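The Trouble With Tape

Masking a wall takes longer than painting it, and most of the callbacks a small contractor gets can be traced to those hours. Jörg Stöcker kept a log of his from one September to the next. Of 30 complaints, 19 concerned an edge: paint that had crept under the tape, paint that had lifted with it, or adhesive left on the trim.

Crepe paper tape works because its backing stretches. The creping lets it follow a shallow curve and tear cleanly by hand, but it also leaves small channels along the edge, and thin paint will run into them. Pressing the edge down with a plastic blade closes most of the gaps. A bead of clear acrylic along the seam closes the rest, provided it dries before the color goes on.

Adhesion is the second variable. A high-tack tape holds on brick and rough plaster but will pull fresh latex off drywall. The lower-tack grades are made for cured paint, and cured means weeks. Elfriede Wiegand, who tests coatings for Reuter, uses a plain rule: if a fingernail marks the film, tape will mark it too.

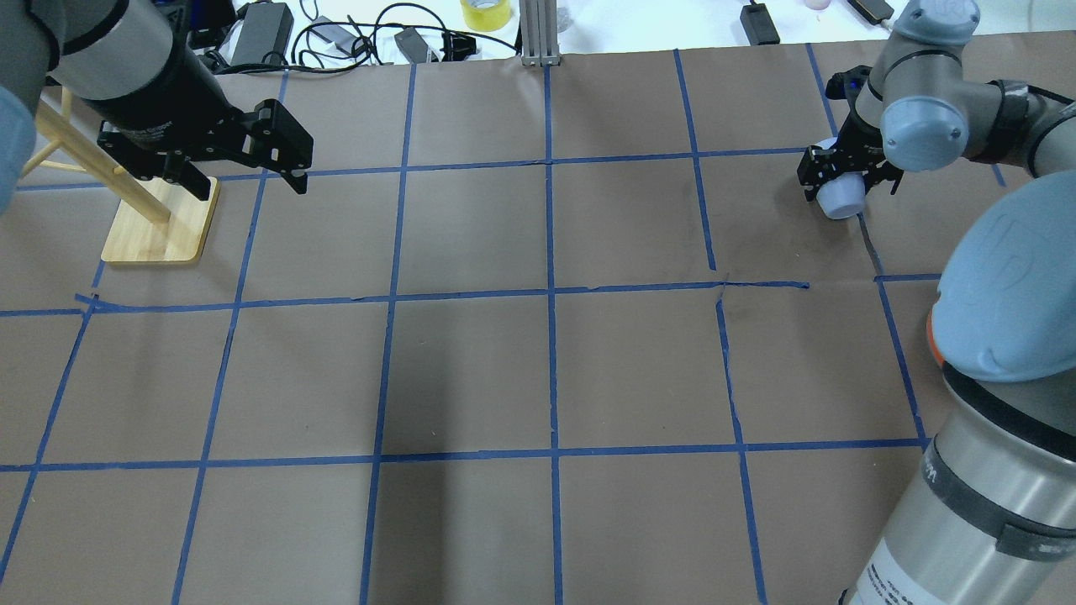
Straight lines are a separate skill. Tape pulled from the roll in short lengths picks up a small error at each joint, and over a long wall the errors add up. The usual remedy is to fix one end, pull out an arm's length or more, sight along it, and lower it onto the surface in one motion. Practice on brown paper is cheap, and a grid of blue tape shows the faults quickly: a vertical that goes wavy, or a short piece overlapping at a junction. On a wall, that overlap is a step where paint collects and later tears.

Removal is mostly a matter of timing. Stöcker pulls while the last coat is still slightly soft, folding the tape back on itself at a low angle and keeping the speed constant. If the paint has hardened, he scores the edge first with a new blade. Old blades drag the film and leave a ragged line that has to be cut in again with a brush.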